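Search tickets

Ticket: Shuttle stops dead at Skarkis loop, bay 3
Opened by: Gunvor Tveit
Status: reopened

Closed last week as "sensor cleaned, fault cleared". I doubt it. The Pirkico shuttle braked hard again this morning, 25 metres short of the stop, with an empty road ahead.
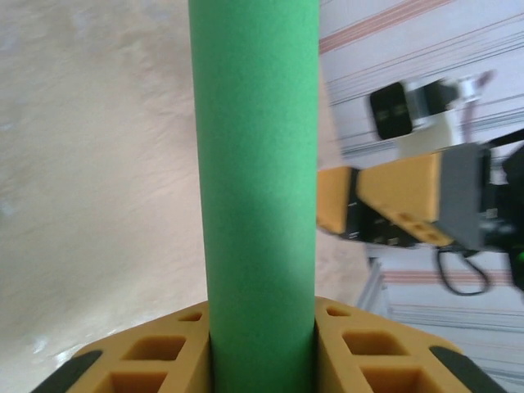
Green cylinder between the gripper fingers.

Samuele Messina: Log says "obstacle, confidence 80". Obstacle where? The attendant saw none. Holovko blame wet leaves – in April.
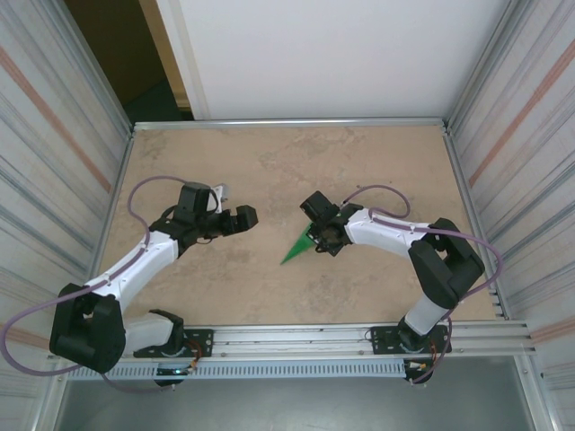
Gunvor Tveit: Tried with the old route map loaded. Same stop, same spot. With the speed cap lowered it still braked, only more gently. I wouldn't call that a fix, though I expect somebody will.

Dimas Purba: Holovko have sent a patch and say it passed 100 runs on their own track. Their track has no bus shelter and no kerb. Could we have one run on ours before we believe it?

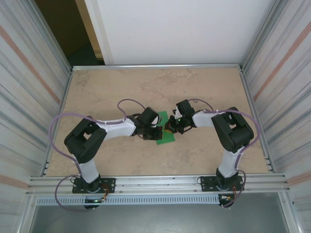 Gunvor Tveit: Patch loaded, two clean loops, braked on the third. Attendant stays on board and bay 3 stays coned off. Please do not close this again without asking me.

Contact the depot desk | © Geserero Transit | Back to top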